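**Ticket 899** — Modolau recorder marks good picks as "no grasp" on thin film packages
**Opened:** Jun 10, 2022
**Opened by:** Zhiqiang Liang, Pririer packing team
**Assigned to:** Shuzhen Fang, Modolau support
**Priority:** high
**Status:** closed, one item moved to a new ticket

### Report from Zhiqiang Liang

We record hand-held gripper picks for the Juntunen line. The recordings go to Plorness, the program that will run the two sorting arms at the end of the line. Six of us used to pack full time. Now we pack in the morning and record after lunch.

The recorder checks every pick when we upload. If it sees no grasp, the pick goes to a red list and does not count toward the day. Our target is 200 accepted picks per person. Yesterday I recorded 200 and 87 went red. I watched the red ones back and in nearly all of them the package is plainly held.

It is worst with bread and other single items in clear or shiny film. Boxes are fine. Tins are fine.

What I tried before writing:

- Restarted the recorder and the tool. No change.
- Cleaned the grip pads with a dry cloth, then a damp one. No change.
- Swapped to the other tool. Same problem, maybe a little less.
- Recorded slower, with a longer hold. A few more went through, but nowhere near enough.

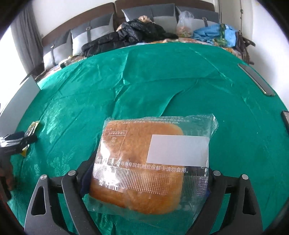 *Bread in clear film, held between both pads. Fingers in from the near side.*

One more thing and it belongs in this ticket, even if it is not a software fault. When picks go red, people stay late to make up the number. Two of the team have started squeezing harder to get past the check. That crushes the bread and it hurts the thumb after an hour. The arms will learn from those recordings too, so I don't think anyone wants it.

### Reply 1, Shuzhen Fang

Thanks, that is a clear report. I pulled your red list and agree with you on most of it.

The check uses two things to decide on a grasp. First, how far the fingers have closed compared with the open position saved at the start of the session. Second, whether they stop closing before they reach zero. Soft film packages give way little by little, so the fingers may never come to a clean stop, and the second test fails. A box stops them at once.

Please send me:

1. The settings export from both tools.
2. One short recording with the fingers fully open and no package between them.
3. One recording of a film package from approach to release.

Please also ask the team to stop squeezing harder for now. I have switched the check to "warn" for your group, so nothing will go red while this ticket is open. Picks with a warning will count.

### Reply 2, Zhiqiang Liang

All three sent. The team was glad about the warn setting.

While doing the open recording I noticed the open width on screen was not the same twice in a row. I opened the tool all the way, read the number, closed it, opened it again, and got a smaller number. The second tool does it too, but by less. I did not notice this in November when we set them up, so either it is new or we never looked.

### Reply 3, Shuzhen Fang

You found the main fault. The recorder saves the open width from the first frame of the session. If the fingers are still moving in that frame, it saves too small a value, and every pick afterward looks more closed than it is. On a wide box there is room for that error. On a thin package there is hardly any.

Steps to try on both tools:

1. Start a session with the trigger fully released. Wait until the width stops moving.
2. Open **Settings > Gripper > Open position** and press **Save now**.
3. Close the fingers all the way with nothing in between and press **Save closed**.
4. Set **Soft package** to on.
5. Record 100 picks of mixed film packages and send me the red list. I have put the check back to normal on your login only, so the test means something.
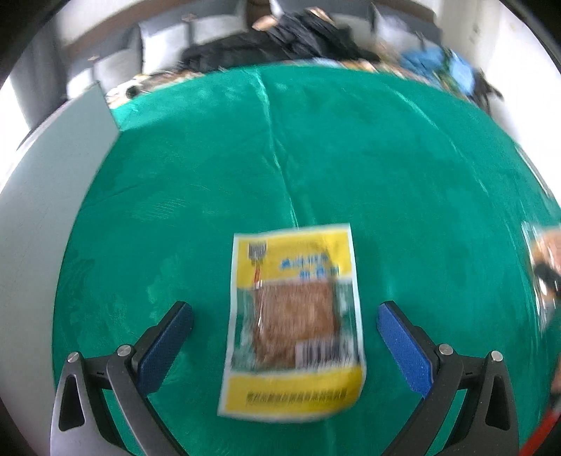

Open position has to be saved again whenever someone else picks up the tool, and it is easy to skip when you are busy. A good habit is to compare the number on screen with the real fingers before the first approach. With the flat yellow pack, the two blue pads are open on either side and neither one is touching it, so a reading taken there should say open. If the recorder says "contact" at a point like that, the saved value is wrong and the session should be restarted before anyone records more.

### Reply 4, Zhiqiang Liang

Ran the steps on both tools, with 100 picks as asked, most of them bread and flat snack packs. The red list had four entries. I watched all four. Three were real misses on my part, where the package slipped. The fourth I would call a grasp — a bread wrapper held by the end seal, with the pads only on film.

Normal grip the whole time. No extra squeeze.

The team has questions I can't answer:

- Will the picks that went red before this ticket be counted? People stayed late for them.
- Can a person look at a red pick before it is taken off the daily number? Right now the software decides and we find out at upload.
- Once the arms are running, is the recording work over? Two people gave up a morning shift to learn it.

### Reply 5, Shuzhen Fang

On the first, yes. I reran the check on the old red list with the corrected open width, and your lead has the new totals. Picks that passed will be added to each person's count for the day they were made.

On the second, I turned on **Hold for review** for your site. Red picks now wait until one of you has marked them "held" or "missed", and the mark overrides the software. Please take turns so it does not all land on one person. The review screen is slow with long sessions, so load them in smaller batches.

The third is not something support can decide. I sent it to the Pririer site manager in your words and asked for a written answer to the whole team. What I can say is that new package types need new recordings, and your line changes packages often. That isn't a promise about shifts.

The end-seal grasp is a separate problem. I have opened a new ticket for it with your recording attached.

### Reply 6, Zhiqiang Liang

Counts are corrected, everyone has checked theirs. Review is working. The steps for saving the open position are printed and taped up where we record, in large type.

No written answer from the manager yet. I will follow that up myself. OK to close this one.

**Closed by:** Shuzhen Fang
**Cause:** open width saved while fingers were moving; soft package setting off
**Fix:** save both positions by hand at each change of operator; soft package on; hold for review on
**Left open:** end-seal grasps on film wrappers (new ticket)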